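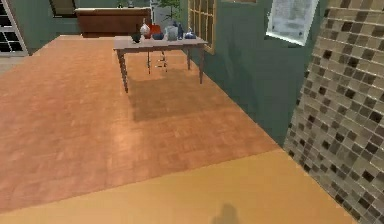 How Robots Changed the Sorting Room at Jusine

Jusine is a company that rents out dishes, vases, and bottles. People borrow them for weddings, school plays, and big family dinners. When the party is over, everything comes back to one building, where it has to be checked, washed, sorted, and put away.

For a long time people did all of that by hand. Now part of the job is automated. Automation means that a machine does a task by following a set of instructions. A person still decides what the instructions are.

What the robot does

The robot at Jusine is an arm bolted to the floor beside a table. The workers call it Nillell, after the name of the program that runs it. It has one task: pick up an object from the table and set it in the correct tray.

The task has 3 steps.

Step 1. Look. A camera takes a picture of the table. The program compares the shapes in the picture with shapes it has stored. It has 187 of them, one for each kind of item that Jusine rents.

Step 2. Plan. The program chooses which object to pick up first and works out a path for the arm. The path must not bump anything else.

Step 3. Move. The arm goes to the object, closes its gripper, lifts, and places the object in a tray. Then it returns to the first step.

Why objects are hard

A person can pick up a cup without thinking much about it. A robot needs an answer to several questions first. Where is the edge? Where is the middle? How hard can it be squeezed?

Different shapes give different answers. A vase with a narrow neck and a rounded body can be held at the neck, but then the heavy part swings below. A shallow bowl has no neck at all, so the gripper has to take it by the rim. A tall bottle tips easily if it is touched too high. A pitcher has a handle, and the arm must know which side the handle is on.

Glass is the hardest. Cameras work by collecting light, and light passes through a clear jar. The program may see the wall behind the jar and miss the jar. Shadows cause the opposite problem. A dark shadow can look like a solid thing, and an early version of the program tried to pick one up.

Practicing in a simulation

Nobody wants a robot to learn by breaking things. Before the arm handled real dishes, the program practiced in a simulation. A simulation is a model of a place that exists only inside a computer. It has floors, walls, windows, and furniture, and a computer calculates how light falls on all of them.

In a simulation, the team can change one thing at a time. They can put a red vase next to a white one, or set a blue bowl in front of it. They can move the light so the table's shadow falls across the floor. They can add a cabinet or a leafy plant behind the objects to see if the program gets confused. If a cup is dropped, the computer starts over and nothing has to be swept up.

The arm practiced this way for 18 weeks. Then it was tested on real objects, starting with plastic ones.

What changed for the people

Before the robot came, sorting was a full day of reaching, lifting, and turning. Workers had sore wrists and shoulders by evening. The robot took over most of the lifting at the sorting table.

Dinesh Jayawardena used to be a sorter. His job is now called cell operator. The "cell" is the fenced area where the arm works. He checks that the gripper pads are clean, loads the trays, and watches a screen that shows what the camera sees. When the program is unsure about an object, it stops and asks. He looks at the picture and types in the right name.

"It asks me about jars a lot," he said. "On a bright morning it asks me about every jar."

He had to take a course to learn this work. It lasted two weeks and ended with a test on safety. The first rule on the test is that no one enters the cell while the arm has power. A switch on the gate cuts the power when the gate opens.

Some of the changes were not welcome to everyone. The sorting table once had a crew who talked while they worked. Now one person runs it, and the others have moved to washing, packing, or repairs. One sorter, Mrs. Weerakoon, tried the operator job and asked to go back to packing. She did not like watching a screen. The company agreed to the move.

Tasks the robot does not do

It does not find hairline cracks. Workers do that by holding the object up to a lamp and running a thumb along the rim. It does not wrap anything in paper. It does not talk to customers who have lost a lid.

Words to know

Automation — using a machine to do a task by following instructions.
Gripper — the part of a robot arm that holds things.
Cell — the closed-off area where a robot works.
Simulation — a computer model of a place or an event, used for testing or practice.
Operator — the person in charge of a machine while it runs.

Last updated: November

Bosteo Learning Pages | Contact us | © Bosteo. All rights reserved. | Back to top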